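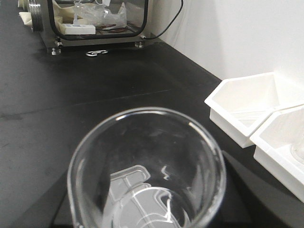 Leeres Becherglas auf schwarzer Unterlage

Protokoll der Mitgliederversammlung der Vornis-Genossenschaft
Ort: Purkholm, kleiner Saal, mit Zuschaltung per Video
Monat: Februar
Beginn: 18:30 Uhr

TOP 1 Eröffnung und Beschlussfähigkeit
Die Sitzungsleitung stellt die ordnungsgemäße Einladung und die Beschlussfähigkeit fest. Stimmberechtigt sind 976 Token, jeweils eine Stimme pro Token. Die Tagesordnung wird ohne Änderung angenommen. Das Protokoll der letzten Versammlung wird genehmigt.

TOP 2 Umstellung der Wallet-Verwaltung
Der Vorstand berichtet über den Wechsel der Gemeinschaftskasse auf eine Multisig-Wallet. Für Auszahlungen sind künftig 2 Unterschriften nötig. Die Schlüssel liegen auf getrennten Hardware-Geräten, ein Ersatzschlüssel kommt in das Bankschließfach in Purkholm. Rückfrage aus der Versammlung, was beim Ausscheiden eines Vorstandsmitglieds geschieht: Der Schlüssel wird ausgetauscht, das Verfahren wird schriftlich festgehalten.
Beschluss: Die Umstellung wird angenommen, bei wenigen Enthaltungen.

TOP 3 Anbindung an Pillar
Die Arbeitsgruppe Technik stellt den Stand der Brücke zu Pillar vor. Das Testnetz läuft, die Prüfung des Vertragscodes durch das Büro Ejigu ist noch nicht abgeschlossen. Der Zwischenbericht nennt offene Punkte bei der Rechtevergabe und bei der Notabschaltung. Diskutiert wird, ob die Brücke schon vor dem Abschlussbericht mit einer niedrigen Obergrenze geöffnet werden kann. Dafür spricht der Wunsch mehrerer Mitglieder nach einem früheren Umtausch, dagegen die ungeklärte Haftung.
Beschluss: Die Brücke bleibt geschlossen, bis der Abschlussbericht vorliegt. Danach gilt zunächst eine Obergrenze von 1.000 Token pro Vorgang.

TOP 4 Sperrfrist beim Staking
Antrag auf Einführung einer Sperrfrist von 30 Tagen. Der Vorstand verweist auf die Planbarkeit der Rücklagen – die Gegenrede hält die Frist für kleine Guthaben für zu lang. Ein Änderungsantrag auf Ausnahme kleiner Guthaben wird abgelehnt.
Beschluss: Der Hauptantrag wird mit Mehrheit angenommen. Bestehende Einlagen sind nicht betroffen.

TOP 5 Verschiedenes
Die Steuerübersicht wird im März im Mitgliederbereich bereitgestellt. Wer sie auf Papier wünscht, meldet sich beim Büro. Der Quellcode des Abstimmungsmoduls soll mit verständlicher Anleitung veröffentlicht werden, die Arbeitsgruppe Technik übernimmt das.

Ende der Sitzung: 20:45 Uhr
Für das Protokoll: Schriftführung Vornis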